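I promised a longer post on the computer assembly project back in April, and then the project ate all my time, so here we go. Grab a coffee, this one wanders a bit.

Quick recap for anyone new: our lab at Skorkdale works on teaching two robot arms to put parts into a desktop computer. Two parts, to be exact, a CPU and a hard drive. Neither sounds like much until you try to get a machine to do it (the CPU is the one that keeps me up at night). We keep both parts on a fixture beside the tower, so the starting positions are always known, and the arms have to take it from there. 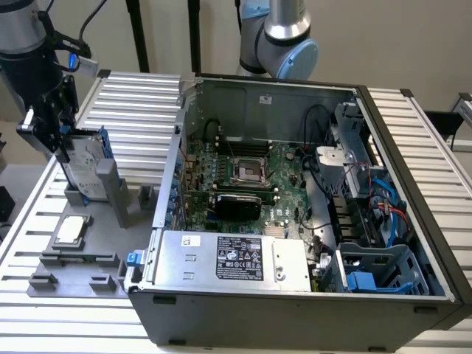
Gripper on the hard drive, CPU still in its nest.

The question I've been chasing is pretty simple. We already train from demonstrations, meaning a person drives the arms through the task and the software learns to copy them. But is it better to collect lots of full runs, or fewer full runs plus a pile of short clips that only cover the hard bits? My gut said full runs. Tamara Lysenko, my labmate and the more patient of the two of us, said clips, and we bet a lunch on it.

So we recorded 187 full demonstrations and 648 short ones, all starting within a few inches of a grasp or an insertion. Same tower, same parts, same table. My shoulders have opinions about that month!

We also gave the policy a close-up view from the gripper side, and I really think this matters more than the bet. From the fixed camera the CPU is a little silver square. Up close you can see the thin gold-toned border around it. 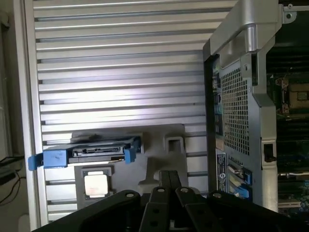

Dmytriv Group – Dexterous Assembly Team

Okay, results. We ran 60 trials for each version, nudging the tower a little between trials so the policy couldn't just memorize a path. Tamara's mix came out ahead on both parts, and the gap was much wider on the CPU. The version trained on full runs only tended to drift in the last half inch and then press on anyway, very confidently, in the wrong spot. The mix would back up and try again. I had never seen our arms do that before and I may have yelled.

One thing I'd do differently: I spent 20 hours tuning the hand-off between the long and short data, and it barely moved the numbers. A plain shuffle was almost as good. Sigh.
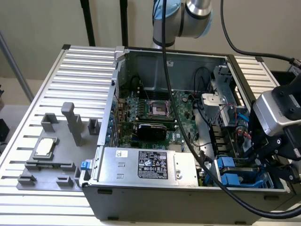 The socket we spend our days aiming for.

Next up is a different case with a tighter drive cage, and after that Tamara wants to try the whole thing with the fixture rotated, which I'm dreading a little. I'm also cleaning up the training code so the folks at Trodeck can run it on their own setup – if you've emailed me asking for it, I haven't forgotten you, it's just full of comments I need to delete first.

And yes, I paid up. She picked the dumpling place.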